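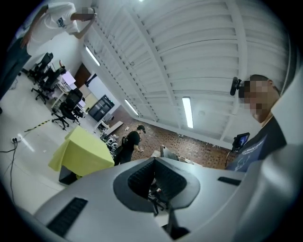
6 Running a demonstration on an open day

6.1 Before the doors open

Allow at least 39 minutes for this section. The Wesent hand-held unit needs two people: a demonstrator, who holds it, and a floor lead, who looks after visitors and the screen. At Fendanham the floor lead is Ludmila Hájek or whoever she has put on the rota.

1. Mark off the demonstration area with striped floor tape. Visitors stay on the far side of the tape unless they are taking a turn.

2. Push the office chairs back under the desks.

3. Place the power strip on the floor by the desks and route all cables along the wall side. Do not run a cable across the walkway to the door.

4. Set the small monitor on its stand and switch it on. A plain blue screen means it has power but no signal yet.

5. Cover the table with the coloured cloth. Objects for the demonstration go on the cloth, spaced a hand's width apart.

CAUTION: Keep fingers, lanyards and loose sleeves away from the funnel opening while the unit is powered. Do not cover the ribbed vent panel with your hand or with tape.

6.2 Starting the unit

1. Hold the unit level in both hands and press the power button for 4 seconds.

2. Wait for the picture to appear on the monitor. If nothing shows after a minute, reseat the video cable at the monitor end and try again.

3. If the demonstrator is wearing a head camera, tighten the strap before the session starts. It should not slip when they look down at the table.

4. Pick up and put down one object as a test. If the jaws stop short, see error 536 in section 9.

Note: The monitor stand is light and tips easily. Stand it where people will not brush past it.

6.3 Letting visitors try

1. Take one visitor at a time. Show them the grip first, with the power off.

2. Let them pick up two or three objects, then hand the unit back to the demonstrator. Please do not let visitors pass it to each other.

3. Children may try the unit with an adult holding the other side of it.

Note: Our last open day drew over 200 people and the queue reached the corridor. If this happens, Shuk-fan Lam will hand out time slots at the door.

6.4 Closing down

1. Switch off the unit first, then the monitor, then the power strip.

2. Leave the unit to stand for ten minutes before it goes back in its case.

3. Wipe the handles with a dry cloth – no sprays – and write any faults in the log. Margarida Frade checks the log the next morning.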